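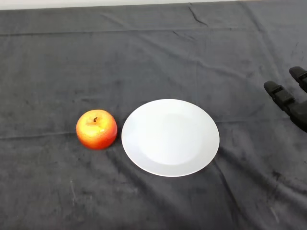
Home | Posts | Notes | About | Search

The apple-on-plate task and its thirteen rules

I spent most of April arguing with a document. It's the Wulcombe guideline for tabletop pick-and-place, and somebody at Vevelville decided we should all work to it. There are 13 rules. I like four of them.

The task itself could not be plainer. Apple, white plate, gray cloth, one hand. Put the apple on the plate. A guideline for this ought to fit on an index card, and the one I was handed has an appendix.

Rule 2 says the start position must be "neutral and repeatable." Fine. Neutral compared to what? We have the hand waiting on the right with the fingers open, and the apple on the far side of the plate from it. So the hand has to get past the plate to reach the fruit and then come back. Swap the apple and the plate and you have a different reach, and I would bet money a different success rate. The guideline treats the two layouts as the same test. Maëlle Turcotte raised this at the review and was told that layout was "a matter for local practice." Then what is the rule for?

Rule 5 is about the surface. It asks for a "uniform, non-reflective covering." Non-reflective I can get behind, having lost a week once to a shiny bench. Uniform is where I start to grumble. Cloth has folds. Ours has a long one running across the back part of the table and a few soft ripples on the right. You could iron it every morning, and I know a group who does. What are they measuring after that? Most tables I've met have something on them that wrinkles.

I asked Hermenegildo Meléndez, who had a hand in the early draft, what uniform was supposed to mean. He said it meant "one color." It should say one color, then. I'd have followed it without complaint.

Now the count. The guideline wants 10 attempts per layout before you report a number.
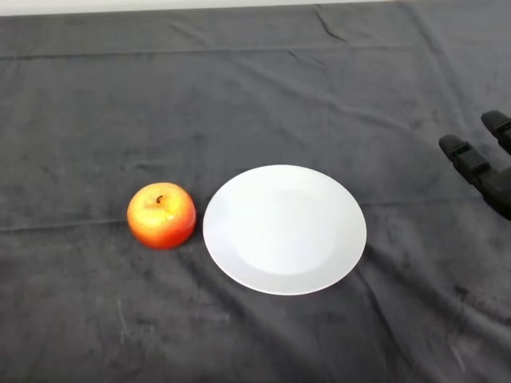 Ten is a habit that got promoted to a standard. If you get eight out of ten, you know very little, and if you get eight out of ten twice you know a bit more than very little. Our own log stands at 1,765 attempts over the whole project, and I still wouldn't swear to the second digit of the success rate. The people at Umside publish theirs with a decimal point. Good for them.

Rule 9, on gaps, I will defend. It says to write down the distance between the object and the target before each attempt, and to say so when it's small. When an apple sits right up against a plate, the fingers have less room on that side, and a clumsy grasp can bump the rim. People leave that out of their reports all the time. I've left it out myself.

Rule 11 says a run counts as a success if the object "comes to rest on the target." For how long? Touching the rim? Apples roll. Tamura's notes ask for the hand to be fully clear and a slow count to three, and we've been using that instead. I've written it on the sheet as a deviation, which I'm told I have to justify in a paragraph.

What I'd like is a shorter document that tells me to draw the layout, name the surface, say how open the hand was at the start, and list every attempt including the embarrassing ones. Maëlle thinks I should write it up and send it in. I said I'd think about it, and then went back to filling out the deviation form.

Related posts
Who checks the checklist?
Stop rounding your success rates
Notes on resetting a table between runs
Umside and the decimal point

Contact | © All posts by the author | Back to top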